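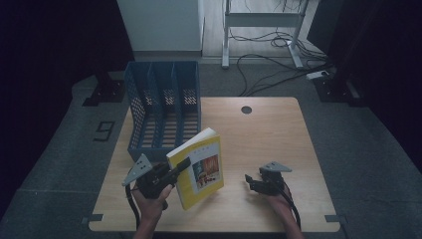
House Rules for Hand-Held Grippers at the Worktable

Print this page | E-mail this page

When Wai-kit Hsiao first asked me to write up our bench habits for people who record tidying jobs with hand-held grippers, I thought I'd fill half a page and be done before my tea went cold. Well, I'm on my third cup! Most of these are plain housekeeping, the same things your grandmother would tell you about a kitchen counter, with a few extras for the robot that has to learn from your hands later on.

Clear the table first. Leave out the job and nothing else. For shelving books, that means the file organizer and the book you're working with, and your coffee goes on a shelf behind you (yes, even with a lid).

Mark your corners. Two little bits of dark tape at the near corners of the table will save you no end of fiddling when you come back after lunch and somebody has bumped it. Press them down well and replace them when they curl. Old glue comes off with a dab of cooking oil and a soft cloth.

Set the organizer down with the open side facing in toward the hand that will do the loading. Ours is the blue plastic kind with the mesh sides and four slots, and it's light, so go gently – a book pushed in crooked will carry the whole thing along with it.

Pinch a paperback low and square. If you're passing it from one gripper to the other, have the second one open and waiting before you start to turn. Slow is fine. Miroslava Bondarchuk, who taught me, used to hum while she did it, and her recordings were the smoothest we had.

Give the cables a loop of slack, and let them drop toward you so they don't drag across the tabletop. On the floor, keep power strips away from where you put your feet. I will say it again at the bottom of every page I write until people stop tripping.

Take a break after 10 tries, or after seven if your wrists are complaining. Tired hands get jerky, and a robot will learn jerky just as happily as smooth.

If you drop a book, stop, note it down and start over. Please don't scoop it up and carry on as if nothing happened! Tzu-hsuan Tsao keeps a column in the log for drops, and there's no shame in it. I have filled a good many lines of that column myself.

Wipe the gripper jaws with a dry cloth before you put them away, and hang the cables in wide, easy coils.

And mind the power strip.

Shares: 117 | Comments: 10

Contact Flomard Workshop Tips | Copyright 2021 Flomard | Back to top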